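Print this page | E-mail this page

Search the site Go Keywords

Gallery: Tabletop shelves and small displays

The pieces on this page came out of the Ulside workshop between autumn and September. All of them are meant to sit on top of something else, such as a desk, a sideboard or a kitchen bench. Most are a single board on metal frames, and we sell the frames separately in black or grey. Click on a heading for sizes and current stock.

Prasance riser
The lowest of the range, at 19 cm. It takes a monitor or a row of cookbooks. The board comes oiled, and you can re-oil it at home once a year with any food-safe oil.

Gustico bench shelf
Made for kitchens. The board is narrower so it clears most splashbacks, and there is room for mugs underneath. We made around 200 of these last year and the natural colour went first.

Hodoroagă stand
Named after the customer who ordered the first one for a hallway. It has a wider foot bar and suits uneven tabletops. Felt pads are included.

Board and black frames, with blue artificial flowers
The frames are joined along the bottom by a thin bar, so the weight is spread and the legs don't dig into the table. The board has a fine, straight grain.

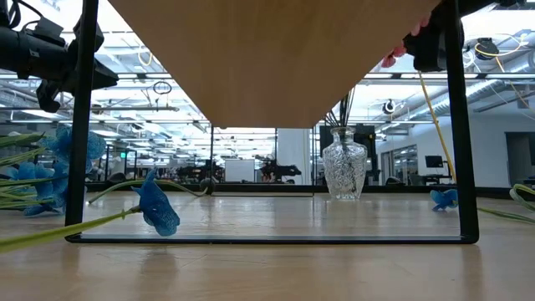

Artificial stems are easy to use with a low shelf, as they can lie flat or be bent to the height you want. Dust them with a dry brush and keep them out of strong sun, which fades blues faster than greens. Stems are sold in boxes of 100 to florists and singly in the shop.

Colours vary a little from one board to the next. If you need two that match, tell us when you order and we will cut them from the same length.

Contact us | Copyright Ulside | Back to top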